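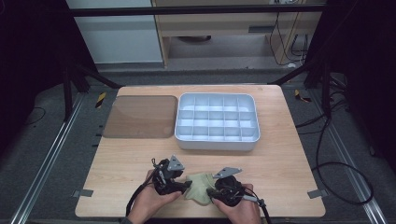

About Gascombe

Gascombe reads media policy for people who have to live with it. We follow broadcasting rules, streaming regulation, local content quotas and public funding for film and television, and we write about whether any of it does what its sponsors said it would. Mostly we find that the answer is murkier than the press release.

We started as a mailing list. Humaira Mirani had spent years writing compliance reports for a regional broadcaster, and she had noticed that the reports were filed, acknowledged and never mentioned again. One July she sent a long, irritated note to 100 former colleagues asking if anyone had ever had a follow-up question from a regulator. A few had. Most wrote back to say no, and several asked her to keep sending notes.

Quentin Cordier joined as editor the next year. He came from the production side and brought a producer's suspicion of the word "investment," which in this field can mean new money, old money with a new label, or a studio lease that was going to be signed anyway. If you see that word in one of our pieces, we have tried to find out which kind it is. When we couldn't find out, the piece says so.

What we publish

The Gascombe letter goes out twice a month to 3000 subscribers. It covers new rules, proposed rules, and rules that were announced with a podium and then left alone. We also keep a public register of promises made by broadcasters and streaming services to spend money on domestic programs. It holds 315 entries at present. For 294 of them we have not been able to find a published figure showing what was spent. That doesn't prove the money wasn't spent. It does mean that anyone who tells you the promises were kept is working from something other than the public record, and we would like to see it.

Longer work comes out as reports. The Ornov report looked at how a "local" production gets counted as local, and why a show written, financed and edited somewhere else can pass on the strength of its hotel bills. The Ayala report dealt with prominence rules for smart TVs, meaning who gets the first row on the home screen. We went into that one expecting to support the rules. We came out less sure, and the report shows where we changed our minds and which arguments did it.

Who pays for it

Subscriptions cover most of our costs. The rest comes from training days and from paid research, which we take on only if we can publish the results. We have turned down work from streaming companies and from public broadcasters over that condition. Both sides tell us it is unusual.

We don't run sponsored articles. We don't sit on industry panels that charge the audience and pay the speakers in visibility. The letter has been called anti-streaming by one group of readers and a mouthpiece for streaming by another, sometimes about the same issue.

Corrections

We get things wrong. Corrections go at the top of the article, with the old wording left in place so you can see what changed. The largest one so far concerned Andar, our early attempt at a spending tracker, which double counted co-productions for most of a year. We closed it and rebuilt the figures by hand inside the register. The old version is still available on request, errors included.

Working with us

We commission freelance writers and pay on acceptance. Pitches should tell us what you think is true, who disagrees, and what document you plan to ask for. We are wary of pieces that begin with the future of television. Send pitches to Quentin and corrections to Humaira. Complaints can go to either of them, and they do read each other's mail.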